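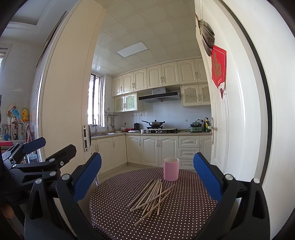
Rulldale zählt seine Stäbchen

Im Februar hat Rulldale mit Fragen des Verkehrs und des Abwassers vorerst abgeschlossen und sich den Essstäbchen zugewandt. Die Wohnungsgenossenschaft Matutora verteilte in der Siedlung Halim einen Zettel mit der Bitte, die Küchenschubladen zu leeren, alles Stäbchenförmige auf den Tisch zu legen und nach Paaren zu sortieren. Was zusammenpasst, kommt in einen Becher. Was übrig bleibt, kommt in eine Tüte, und die Tüte kommt zur Sammelstelle im Waschhaus.

834 Zettel gingen hinaus, rund 90 Haushalte haben nach Angaben der Genossenschaft geantwortet. Matutora spricht von einem erfreulichen Rücklauf. Zum Vergleich: Die Umfrage zu den neuen Briefkästen fand im vergangenen Jahr weniger Interesse, und dabei ging es immerhin um den Einwurf von Post.

Anlass ist ein Becher. Genauer gesagt der Umstand, dass in vielen Küchen der Siedlung keiner steht. Die Stäbchen liegen dann quer in der Besteckschublade, verkeilen sich hinter dem Kartoffelschäler und sorgen dafür, dass die Lade nur noch bis zur Hälfte aufgeht. Der Reparaturdienst der Genossenschaft rückte nach eigener Darstellung so oft wegen klemmender Schubladen aus, dass man die Sache irgendwann grundsätzlich angehen wollte. In der Mieterzeitung Tudska erschien dazu ein zweiseitiger Artikel mit dem Titel "Senkrecht lagern", der auf Wunsch auch als Sonderdruck zu haben ist.

Das Verfahren ist einfach, wird aber im Artikel ausführlich beschrieben. Man nimmt einen hohen, schmalen Becher, der nicht umfällt, wenn man ihn ansieht. Man legt die Stäbchen auf eine Tischdecke, damit sie nicht wegrollen. Eine dunkle Decke sei von Vorteil, heißt es, auf ihr hebe sich helles Holz besser ab. Über Punkte auf der Decke sagt die Tudska nichts. Ob mit dem dicken oder dem dünnen Ende nach oben eingeräumt wird, lässt sie ebenfalls offen, und das hat ihr bereits mehrere Leserbriefe eingebracht. Einer davon umfasst drei Seiten und enthält eine Skizze.
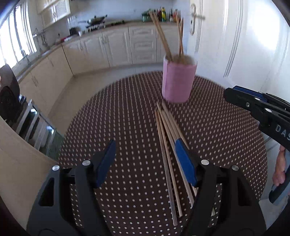 Becher und Haufen: Die einen Stäbchen stehen, die anderen liegen auf der gepunkteten Decke.

Schwierig wird es beim Sortieren. Wer einen solchen Haufen vor sich hat, glaubt zunächst, es handle sich um lauter gleiche Stücke. Nach ein paar Minuten glaubt er das nicht mehr. Das eine ist einen Fingerbreit kürzer, das andere leicht gebogen, und ein drittes stellt sich bei näherer Betrachtung als Schaschlikspieß heraus. Spieße sind von der Aktion ausgenommen. Sie dürfen aber, so die Auskunft der Genossenschaft auf Nachfrage, im selben Becher stehen, sofern die Spitze nach unten zeigt.

Bei der Auswertung ergab sich eine Zahl, die in Halim seither gern zitiert wird: Auf den Meldebögen steht im Schnitt ein Bestand von 23 Stäbchen je Haushalt. Das ist ungerade und damit entweder ein statistischer Effekt oder der Beweis dafür, dass in dieser Siedlung überall eines fehlt. Die Genossenschaft neigt der ersten Erklärung zu, die Leserbriefspalte der zweiten. Als Verstecke werden der Blumentopf, die Werkzeugkiste und der Spalt hinter dem Herd genannt. Eine Zuschrift verweist auf das Kinderzimmer und dort auf eine Trommel.

Im Waschhaus stehen für die Einzelstücke zwei Kartons bereit, einer für Holz und einer für alles andere. Wer zu Hause ein einsames Stäbchen hat, darf sich dort einen Partner suchen, muss ihn aber an Ort und Stelle auf die Länge prüfen. Ein Lineal liegt aus und ist angebunden. Am ersten Nachmittag herrschte Andrang, vor allem bei den langen Kochstäbchen, die sich im Karton zwar leicht finden lassen, aber nur selten zueinander passen. Gegen 17 Uhr war der Holzkarton voller als am Mittag, was nicht ganz im Sinne der Veranstalter war - man hatte sich eher ein Schrumpfen vorgestellt.

Kritik gibt es auch. Einige Mieter finden, der Becher nehme auf dem Tisch Platz weg, der vorher in der Schublade verschwendet wurde, ohne dass man es sehen musste. Andere halten die Becherfrage für verfrüht, solange der Deckel für die große Pfanne nicht wieder aufgetaucht sei. Matutora hat die Anregung aufgenommen und prüft für den Herbst eine Aktion zu Topfdeckeln. Der Reparaturdienst hat darum gebeten, vorher gefragt zu werden.

Die Kartons bleiben bis Ende des Monats stehen. Abgegeben werden kann zu den üblichen Waschzeiten, gespült und trocken. Meldebögen liegen neben dem Trockner.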